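Documentación > Kikico > Puesta en marcha > Escena de mesa con dos brazos

Buscar en el manual Buscar Borrar

Última actualización: octubre

4. Primera escena: mesa y organizador

Sección escrita deprisa para la versión de prueba del simulador Kikico. Si algo no cuadra con lo que sale en pantalla, manda la pantalla — y avisad a Marlene Guimarães para corregirlo.

Antes de empezar: licencia activada, tarjeta gráfica reconocida (sección 2), los dos brazos cargados en el perfil.

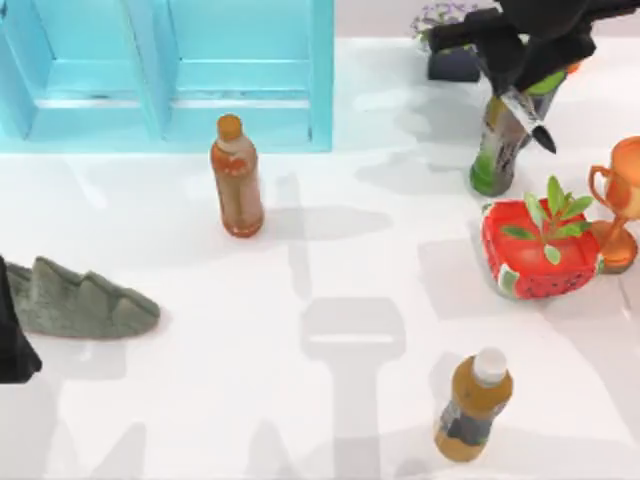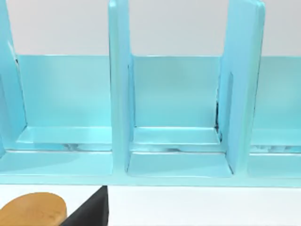

4.1 Cargar la escena

1. Abrir el panel Escenas. Elegir "Mesa Dantas". No la "Mesa Dantas antigua", que sigue en la lista y da error de texturas.

2. Esperar a que termine la barra. La primera carga tarda, las siguientes no. Con disco lento, hasta 80 segundos. No pulsar nada mientras tanto.

3. Comprobar que en el árbol de objetos salen los dos brazos como "activo". Si uno sale en gris, botón derecho, Reenlazar.

4. Poner la física en pausa. Importante. Sin pausa los objetos altos se pueden volcar al recolocarlos y hay que cargar otra vez.

Nota: las sombras de los brazos se calculan siempre, aunque el brazo quede fuera de la vista. Si molestan para etiquetar, Luz > Sombras > Solo objetos.

4.2 Colocar objetos

1. Arrastrar desde la biblioteca. Se apoyan solos sobre la superficie.

2. Para objetos finos (rotuladores, bolígrafos) subir la precisión de contacto a 2. Con el valor de fábrica la pinza los atraviesa a veces.

3. Botellas: revisar el centro de masas. El líquido es solo visual, no se mueve, pero el peso sí cuenta. Una botella inclinada al arrancar suele ser un apoyo mal calculado — seleccionar y pulsar Asentar.

4. Plantas y macetas: las hojas no colisionan, la maceta sí. Eetu Eskola está con las hojas, sin fecha todavía.

5. Guardar la disposición con nombre propio. El autoguardado pisa el anterior sin preguntar.

PRECAUCIÓN: no escalar objetos con la pinza cerrada sobre ellos. El simulador se queda colgado y se pierde la sesion entera.

4.3 Ajustar las vistas

Una vista cenital para la mesa, otra baja para ver de cerca los compartimentos del organizador. Se pueden añadir más pero baja el rendimiento.

1. Vistas > Nueva > Fija. Darle nombre, que luego con "Vista_copia_copia" no hay quien se aclare.

2. En la vista baja, reducir el campo visual a 40 grados. Más abierto deforma los separadores.

3. Brillo del material: bajar si los reflejos confunden al detector. Material > Reflexión > Baja. No hace falta recargar.

4. Grabar un clip corto y revisarlo. Mejor ahora que con cien episodios ya hechos.

Nota: la frecuencia de las vistas viene a 30 por segundo. Se cambia en Preferencias, no en la propia vista. Sí, ya sabemos que es raro.

4.4 Primer movimiento

1. Quitar la pausa.

2. Brazo en modo Guiado. Velocidad Baja.

3. Seleccionar el objeto en el árbol y pulsar Acercar. La pinza se detiene antes del contacto y espera confirmación.

4. Confirmar. Si el agarre se marca en rojo, cancelar y girar la muñeca a mano con las teclas Q y E.

5. Probar luego con el segundo brazo. Uno cada vez — el modo simultáneo se explica en la seccion 6.

PRECAUCIÓN: si hay brazos reales conectados por el puente Dullberg, desconectar el puente antes del paso 1. Las órdenes se copian al equipo físico sin aviso. Distancia de seguridad y parada de emergencia: sección 9, leerla entera.

4.5 Fallos frecuentes

Objeto que tiembla sobre la mesa: dos mallas solapadas. Separarlas un poco y Asentar.

Pinza que no cierra: límite de fuerza a cero. Pasa al importar perfiles viejos.

Escena en blanco: luz ambiente demasiado alta, restaurar valores.

El brazo toca el separador y se para: normal, es el tope de colisión. Retroceder con Deshacer trayectoria, no con Reiniciar, que borra también los objetos.

Para otros errores, enviar el registro (Ayuda > Exportar registro) a Thodoris Raptis, con la versión y el nombre de la escena. Sin registro no se puede mirar.

Sigue en 5. Grabación de episodios.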